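3.2 Who stays on a board

I sat in on meetings at Gemach, a small nonprofit that pairs returning veterans with local projects, and what I wanted to know was pretty simple.
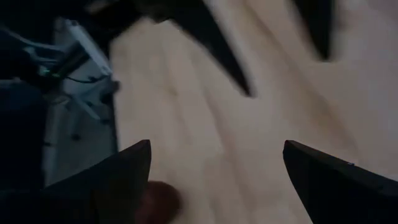 Do veterans on the board stay longer than other members? Mostly they do - four of the seven I talked to had already signed up for a second term.

Stuart Pickering told me he'd stay as long as they fed him, and I believe him!

Figure 2. Two apples, one set closer than the other.

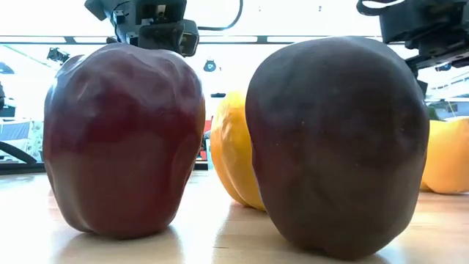 3.3 What they did with the time

Mentoring, mainly, and a lot of phone calls.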